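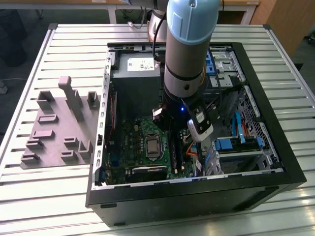
4.2 Innenreinigung des Arbeitsplatzrechners Usutico

Die Innenreinigung ist einmal jährlich im Juni durchzuführen und unter der Inventarnummer im Wartungsbuch einzutragen.

1. Fahren Sie den Rechner herunter und ziehen Sie den Netzstecker.
2. Warten Sie 11 Minuten, bevor Sie die Seitenwand abnehmen.
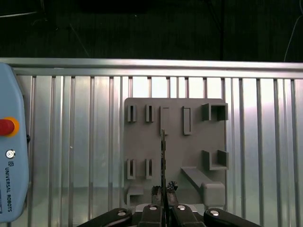

3. Entfernen Sie Staub mit einem antistatischen Pinsel - Druckluft nur aus mindestens 50 cm Abstand.
4. Halten Sie die Lüfterräder dabei mit einem Kunststoffstab fest.

VORSICHT: Das Netzteil darf nicht geöffnet werden. Defekte Netzteile sind mit Formular 338 an Womside zu senden.

5. Setzen Sie die Seitenwand ein und ziehen Sie alle Schrauben handfest an.
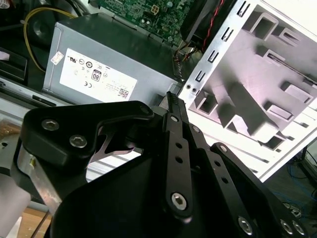

Silberne Innensechskantschrauben in schwarzer Platte

Hinweis: Fehlende Schrauben sind über das Lager Hultov nachzubestellen.
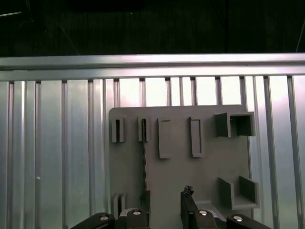

Gwilym Morgan merkt an, die Wartezeit in Schritt 2 solle auch gelten, wenn lediglich der Staubfilter gewechselt wird. Die Anmerkung wird in die nächste Ausgabe übernommen.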